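Search the tips... Go

Home recording on an old desktop: keeping the noise down

A hand-me-down tower will run a basic recording program well enough. The trouble is usually the hum it adds to your tracks. Shut down, pull the plug and lay the case on its side before you open it. 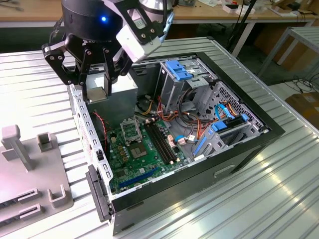
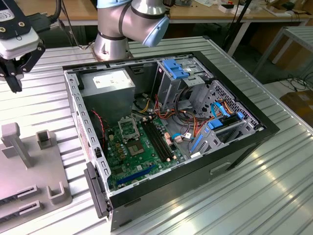
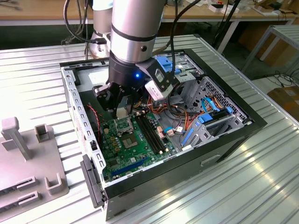 Desktop tower with the side panel off

Blow dust out of the fans in short bursts, holding the blades still. Keep the mic at least 2 yards from the tower – farther if the room is bare. Plug the audio interface into a rear port. Record 30 seconds of silence and listen on headphones before you start.

Comments

akar400: Moving mine under the desk helped more than cleaning it.

Irnness: Does this work for laptops too?

Related tips
Quieting a squeaky mic stand
Coiling cables so they stay flat
Labeling backup drives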